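Clukora Home Help
Kitchen and Dining > Storage

Is it okay to store dinner plates on edge, leaning against the wall?

Posted by Quentin Caron, February 4, 2019
Viewed 552 times

I moved into a smaller apartment in January and lost most of my cabinet space. The one cabinet that is left over the counter is narrow, and the shelf in it is fixed, so a flat stack of plates takes up the only spot where the mixing bowls will go. For now the plates live on a white table next to the kitchen, standing on edge with the back of the row leaning on the wall.

I like it more than I expected to. I can see every color, and I can pull out the one I want without lifting the others off it. My set is a mix of colors bought over several years and I used to end up using the top two plates all the time while the rest never came out of the cabinet.

What worries me is the weight on the rims. In a flat stack the plates sit on their feet. On edge, each one stands on a small part of its rim and leans on the face of the next one. I don't know if that is bad for them over a few years. I also don't know what they are made of. There is no stamp on the back of most of them, and the boxes are long gone.

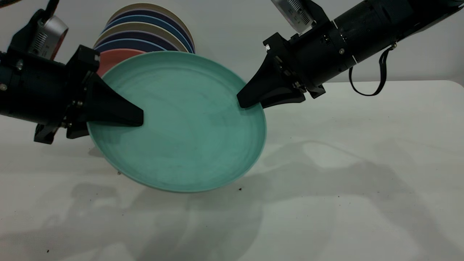

The teal plate, with others on edge at the wall behind it.

The teal one is the plate I use most. It has faint darker mottling on the face and some light streaks that go in circles. I can't remember if it looked like that when I bought it. If it is wear from other plates rubbing on it, I would like to stop that before the rest go the same way. If it is part of the finish, I will leave it alone.

Things I have already looked at:

A wooden rack with pegs. The one I measured at the store was too shallow and the plates stuck out the front.

A wire rack by Altalik that fits under a shelf. It is the right depth, but the slots looked narrow to me and I was afraid a raised rim would catch on the way out.

Doing nothing and leaving them against the wall.

The colors are khaki, a dark navy with a lavender edge, a blue-green with a light blue edge, a grayish tan one with a cream edge, and some others along those lines. The light edges are what I would hate to see chipped. A chip on a rim like that would show from across the room.

So three things I would like to know. Is leaning them like this safe for the plates? Should they be packed close together or have gaps? And does it matter which way they face?
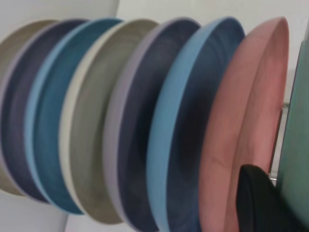
Beverley Catterall
Marked as helpful by the poster

Yes, you can store plates on edge. People have kept them in upright racks for a very long time. The part of your setup I would change is the leaning.

A plate that stands straight up puts its weight on the rim at the bottom and very little on anything else. A plate that leans puts some of its weight on the plate behind it, and that one passes it on to the next. With a whole row leaning the same way, the plate nearest the wall is holding up its neighbors. It will probably hold them fine. But the bottom of the row also wants to slide away from the wall, and a smooth tabletop doesn't do much to stop it. When a row goes, it goes all at once.

I would do this:

Put something with grip under them. A strip of rubber shelf liner cut a little longer than the row is enough. Wipe the table first or the liner will slide too.

Put a stop in front. A low piece of wood clamped or screwed down works, or a heavy bookend turned around. A box or tray with a low front edge takes care of both ends and the front in one go, and you can carry the whole row to the sink area when you clean the table.

Keep the row as close to upright as you can. If you can see a big slant from the side, move the bottom edges back toward the wall.

On spacing, close together is fine if they are not moving. The wear happens when you slide one out while it is pressed against the next. The unglazed ring on the back of a plate (if yours have one) is rough and will scratch the face of whatever it rubs on. Run your finger around the back of each plate. If the ring feels like fine sandpaper, put something between that plate and the one behind it. Felt rounds are sold for this, and paper towels or coffee filters also work. If the ring is smooth, I wouldn't bother.

I face all of mine the same way, face toward the room. Face to face wastes space because the two hollows don't nest, and back to back puts the two rough rings together.

About the teal plate. You can usually tell wear from finish by feel and by light. Wash it, dry it well, and hold it near a window so the light comes in low across the face. Drag a fingernail slowly over a streak. A scratch will catch the nail or at least feel different. A glaze pattern will feel the same as the rest of the plate. Circles that are even and share one center usually come from how the plate was formed or how the color was put on. Marks from knives go every which way, and marks from another plate tend to be short arcs in one area. From what you wrote about the streaks going in circles, my guess is finish, but check it by hand.

Gray marks are another matter. Those are often metal left behind by forks and knives, and a paste of baking soda and water on a soft cloth takes most of them off. Try it on the back first.

Replies to Beverley Catterall

Quentin Caron: Thank you. I tried the fingernail on the teal one and it feels the same all over, streaks included, so I am calling it the finish. The rings on the backs are smooth on some plates and rough on others. The khaki one is the worst. Would you put the rough ones at one end?

Beverley Catterall: You can. Put the roughest one at the very back so its ring faces the wall and nothing else. Put dividers behind the others.

Quentin Caron: That keeps the khaki one at the back, which is fine, I hardly use it.

Rover

I would not leave them on a table at all. Get a rack. One bump from a chair or a dog and you are sweeping up.

The wire ones are cheap and most of them come with plastic on the wire so it doesn't mark the plates. Take one plate with you to the store and try it in the slot. That is how I found out mine were too wide for the first one I picked. Some plates are 34 cm across if you count big serving ones and those don't fit anything made for dinner plates.

Replies to Rover

Won: They said the wooden one was too shallow and the Altalik slots looked tight. Did you read the post?

Rover: I read it. They said it looked narrow, not that they tried it. Try it.

Quentin Caron: Fair point, I only looked at it on the shelf. I will take a plate next time I am over there.

Won

I have had the wire Altalik rack under a cabinet shelf for a while, so I can answer that part.

The slots are not all the same. The ones in the middle are wider than the ones on the ends. Flat plates go in anywhere. Plates with a raised rim go into the middle slots without trouble and they are snug on the ends. I don't use the end slots for plates. I keep a cutting board in one and a baking sheet in the other.

Getting a plate out is the part to practice. If you pull it straight toward you by the top, the bottom drags. Lift it a little first, then pull. I use one hand at the side of the rim and the other under it. After a few days I stopped thinking about it.

Measure these before you buy:

The width across your largest plate, rim to rim.

The height from the shelf to whatever is above it, with the plate standing in the rack. The wire adds a little height under the plate, and the box doesn't say how much. You also need room to lift. I lost more space to that than I had planned for.

The depth of the shelf with the cabinet door closed. A plate that sticks out past the shelf will hit the door.

The last one is what caught me. Mine fit the shelf and the door would not shut. I ended up turning the rack sideways, so now I reach in from the edge and the plates face the side wall of the cabinet. It works but you can't see the colors that way, and it sounds like seeing them is what you like about it.

If the table spot is steady and out of the way, I think the tray idea in the first answer is better for you than my rack. A tray with a low front would keep the row where it is and you would still see all the rims. I would add one thing, a strip of thin foam or felt on the wall where the back plate touches. My old place had painted walls and I found a curved scuff mark where a platter had been leaning. It didn't hurt the platter, but I had to paint over it when I moved out.

Replies to Won

Quentin Caron: The wall is a light gray and I rent, so that is good to know. I have felt pads left over from the chairs.

Won: Those will do. Put them where the rim touches, near the top of the plate.

Beverley Catterall: Agree with the felt. Check it once in a while, the sticky kind creeps down the wall in warm weather.

Quentin Caron: Last one from me. Liner is down and I set a shallow tray on it with the row inside. The tray is a little short, so the smallest plate went back in the cabinet under the mixing bowls. Everything else stands up straighter than before. I will still try a plate in the Altalik rack when I get the chance and post what I find.

More in Storage
Lids: hang them or file them?
How to keep a shelf liner from curling
Stacking bowls that stick together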